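Cinel recalls 298 benchtop water filters

Cinel has recalled 298 Kamel benchtop water filters after pressure testing found that the inlet collar can crack at normal household supply pressure. The affected units were sold in April in grey and white.

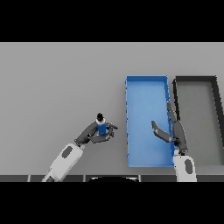

Owners should close the isolating valve and disconnect the inlet hose. Replacement collars are moulded to a thicker wall, said engineering manager Bouchra Ait Brahim. Cinel has received 39 reports of leaks and no reports of injury.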